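Dendthorpe group reports on wrist-view training in simulation

The manipulation group at Dendthorpe has released the second set of results from Didusance, its study of grasping policies trained only on rendered wrist-camera views. The first set, circulated in March, used a fixed overhead view and plain backgrounds. The new runs drop the overhead view entirely and change the surface textures between episodes, with wood grain among them.

Each policy was trained on 2000 simulated episodes and tested on 500 more, using object layouts held out from training. The main change is in the loss, which now gives less weight to frames in which a single near object covers most of the gripper's surroundings. In the earlier version these close views produced large corrections in the last few centimetres of approach, and the arm often overshot.
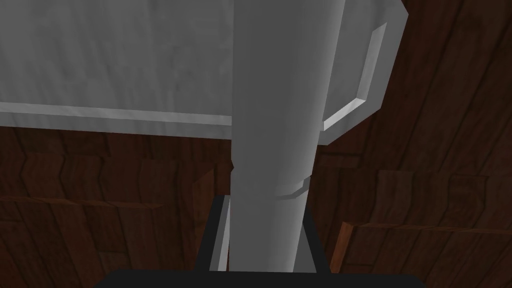

Slamet Latuheru asked whether the lower weighting simply hides the hard cases, and would like to see the close-range frames scored separately before the method is compared with Pakico. The group accepts the point. A breakdown by distance to the nearest surface will be added to the report, along with the failures in which the fingers met a handle side-on.

Training took 21 hours per policy on the shared Zawadzka cluster. Tests on a physical arm have not started; 40 trials are planned, with the same camera placement and no further tuning. Code and scene files are available to members on request.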